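Workshop notebook, Clundmont
May, Saturday, 8:40 am start

Oil finish trials on the maple and beech offcuts, continued from the previous page. Dorota mixed the second batch of Wurnik hardening oil to the same ratio as the first, so any difference between the batches should come down to age of tin. Old tin had a skin on it. Strained through a paint filter before use.

Panels wiped down with metho, left 20 minutes, then first coat on with a lint-free rag. Excess off after 15. Grain raised more on the beech than on the maple, as before. Knocked back with 320 grit between coats, along the grain only.
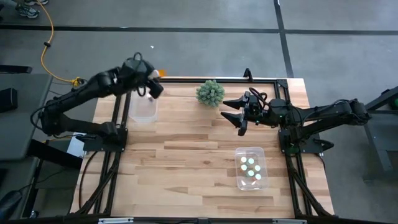

Second coat at 11:15. Took up noticeably less oil. Panels 2 and 8 still drank it along the end grain and needed another wipe. I have marked both on the back in pencil. Panel 8 is the one with the planer tear-out, which probably explains it.

Curing rack is full. Rhona wants the lower shelf for her chair legs on the weekend, so the panels need to be off it or stacked on stickers by then. Airflow matters more than temperature at this stage. Last winter's set went tacky at the back of the rack where the fan did not reach, and I do not want to repeat the sanding.

Rags: spread flat on the outside rail to dry, one layer, then into the water tin with the lid on. Please do not bunch them in the bin. Linseed content is high enough to self-heat.
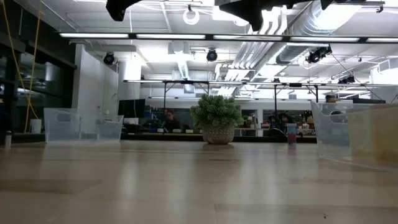 Water drop test on the May panels (two coats Plorkport wax oil, fully cured). Drop left for an hour under a watch glass. Maple: no mark. Beech: faint ring, gone by mid-afternoon. Black tea was worse on both, with a brown edge on the beech that did not lift with a damp cloth. It came off with grey pad and a dab of fresh oil, but the patch is now a different sheen from the rest of the panel.

Gloss is uneven across the Geagea sample as well. Suspect it was buffed too early. Dorota thinks the pad was loaded. We will do one with a new pad and see.

Stock: 700 mL left in the newer tin, old tin finished. Reorder before the next set. Job number for the invoice is 3,259, and it goes on the materials line, not sundries.

Still to do:
Third coat on panels 1 to 4 only
Repeat tea test with lemon added
Label the rack shelves
Ask Rhona where the good scraper went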